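Workshop notebook, paper bench
Wednesday, March

Started 8.40. Vat room cold again, so left the size warming and went through the drying racks first. The Ondrejka sheets from the last pull have cockled along the deckle side on the top two racks only. Lower racks flat. The top racks sit under the vent, and I've swung the louvre toward the wall until we see what the next lot does. Zuzana wants to keep the cockled ones for endpapers and I've put them in the grey folder with her initials.

Size: gelatine at 3 per cent, same as last month. It set up cloudy. Strained it through the old muslin and it came clearer but still has a tint against white. Si-eun thinks it's the tap water and will bring in a jug from home to compare. Don't use the cloudy batch on anything for the Tanorier order. It's fine for test strips.

Main job today was fibre for the repair pulp. We need a short-fibred white for infilling the losses in the Closico ledgers, and the bought linters came out too bright and too soft next to the ledger stock. Going back to recycled offcuts. The pile is blank trimmings from the guillotine, no print, no coating, grain direction mixed. Tearing by hand gives a feathered edge that takes up water a good deal faster than a cut one, and the beater is kinder to it. Pieces no bigger than a postage stamp for the blender batches. The beater can take them larger.

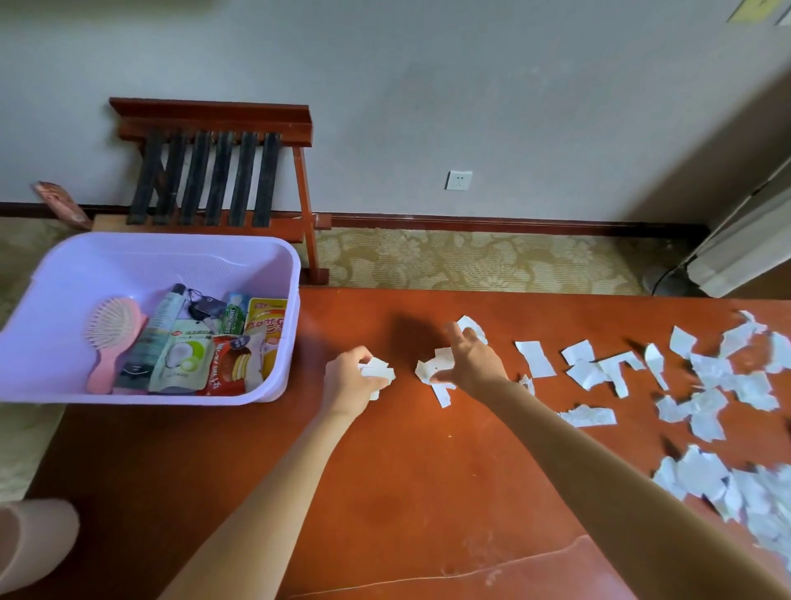
Torn white paper on the table, sorting by hand.

Soak notes. Split the torn stock into two tubs.

Tub A: cold water, nothing added. After 30 minutes the pieces still had a dry core when pulled apart.
Tub B: hot tap water with a pinch of soda ash. Soft right through at the same time, slight yellow in the water. Rinsed it in the big sieve until the strip read neutral.

Blended both in short bursts. B is much more even. A has small knots that show up when a spoonful is shaken in a jar of water and held to the window. Put A back to soak overnight and will try it again tomorrow before writing it off.

Made 10 test discs from B on the small suction plate, five thin and five thick, pressed between felts with the brass weight on top. First two stuck to the felt. Swapped in the smooth interleaving and the rest lifted cleanly. Colour when dried with the fan is close to the ledger page but a shade cool. Libor has the raw umber and will tone a cup of pulp so we can compare strips side by side. He says to go darker than looks right in the wet, and I agree from last time, when everything dried pale.

Phone call from Firdevs at 11. The Closico people have found another volume, worse than the rest, with rodent damage through the bottom corner of the whole text block. She'll have it here after the weekend. It will need its own shelf in the freezer, so somebody please shift the Flurker boxes to the lower drawer. I've written the shelf numbers on the card on the freezer door.
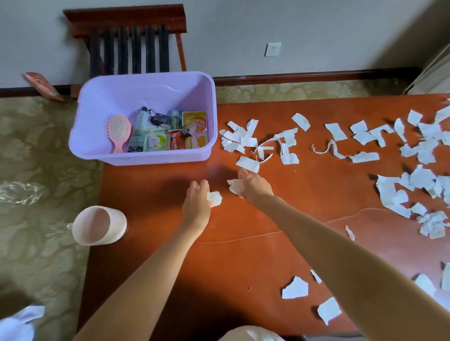
Scraps spread over the table, lavender basket at upper left.

Afternoon on the press. The left-hand screw is binding about a quarter turn before the right one, and the boards come out with a wedge to them. Cleaned the thread with a toothbrush and white spirit, put on fresh grease, no real change. Zdzisław had a look and thinks the platen is seated on a burr. He'll take it off and file it if someone can help him lift. Until then use the nipping press for anything under quarto, and turn the stack end for end halfway through.

Also:
- blotters nearly gone, thick ones especially. Have put them on the order sheet
- the sieve with the blue handle has a split in the mesh near the rim, don't use it for fine pulp
- methyl cellulose in the fridge is Si-eun's, leave it be
- soda ash jar was unlabelled, has a label now

Tomorrow: re-blend tub A, toned discs with Libor, second size batch using the water from home. Weigh the discs before and after conditioning, and write the weights in here this time, on the facing page.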